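Inicio > La empresa > Quiénes somos

Quiénes somos

Imprimir | Enviar por correo electrónico

Idov es un laboratorio de ensayo de artículos textiles estampados. Trabaja para talleres de serigrafía, confeccionistas y distribuidores de prendas de punto que necesitan conocer el comportamiento de una tinta sobre un tejido determinado antes de lanzar una serie. No fabrica ni comercializa prendas, tintas o maquinaria de estampación.

La actividad se organiza en dos secciones. La de color, dirigida por Charmaine Pretorius, se ocupa de la solidez al lavado, al frote, al sudor y a la luz. La de estructura, a cargo de Sandro Sanna, mide la estabilidad dimensional, el gramaje, la resistencia al estallido y la formación de bolitas. Cada sección emite sus resultados por separado y el informe final lleva ambas firmas. 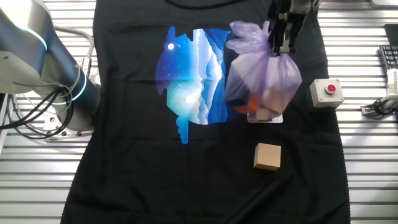
La estampación sobre fondo oscuro concentra la mayor parte de las consultas de la sección de color. El tejido negro exige por lo general una base blanca opaca bajo los tonos claros, y de la cobertura de esa base depende que el color leído por el espectrofotómetro coincida con el de la muestra patrón. Los degradados se miden en varios puntos: en un motivo de crestas de montaña en azul intenso, cian y blanco sobre camiseta negra se toman lecturas en cada extremo de la gama y en las zonas de transición, donde una pérdida de intensidad tras el lavado se aprecia antes. Los contornos irregulares se examinan además con lupa, en busca de rebabas y levantamientos de la película de tinta.

Antes de cualquier ensayo las prendas se acondicionan en atmósfera controlada. El ciclo de lavado se fija de acuerdo con la etiqueta de composición y con el uso declarado por el cliente. Las probetas se cortan siempre fuera de las costuras, salvo en los ensayos de deslizamiento, y se identifican por el revés con hilo de contraste.

Método de trabajo

Todo encargo se abre con una ficha de recepción en la que constan el artículo, la composición, el sistema de estampación y los ensayos solicitados. Si el cliente desconoce el tipo de tinta, se realiza una prueba previa de identificación que se factura aparte. El plazo ordinario es de 7 días laborables desde la entrada de la muestra completa. Las muestras incompletas quedan en espera y no consumen plazo.

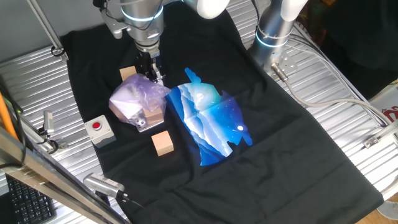 Los resultados de solidez se expresan en grados de la escala de grises, con medios grados cuando procede. La valoración visual la hacen dos observadores de forma independiente; si difieren en más de medio grado, interviene un tercero. El informe recoge el valor medio, las condiciones del ciclo y cualquier desviación respecto al procedimiento. No se emiten calificaciones de apto o no apto si el cliente no ha aportado una especificación.

Archivo de referencias

El laboratorio conserva un archivo de 1694 referencias textiles, de las cuales 400 corresponden a tejidos negros. Sirve para comparar tinturas de distinta procedencia y para calibrar la iluminación de la cabina. El archivo procede en parte del fondo Brorkstead, incorporado en octubre junto con sus fichas originales, y admite consultas con cita previa.
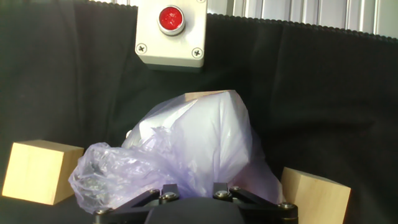 Tejido negro en caída vertical, con el borde superior ondulado.

La caída y la retención de pliegues se valoran a petición del cliente, con luz rasante y sobre pieza sin planchar.

Delegaciones y contacto

La sede central y la cabina de color se encuentran en Stonemthorpe, nave 106. La recepción de muestras por mensajería se hace en la misma dirección. La herramienta de seguimiento de encargos, Xie, permite descargar los informes en cuanto están firmados; las claves de acceso se facilitan con la primera ficha de recepción.

Texto revisado el 28 de enero de 2018.

Imprimir | Enviar por correo electrónico

Contenidos relacionados
- Tarifas de ensayo y recargos por urgencia
- Cómo preparar y embalar las muestras
- Solidez al frote en seco y en húmedo: criterios de valoración
- Acceso a Xie: alta de usuarios
- Normas de consulta del fondo Brorkstead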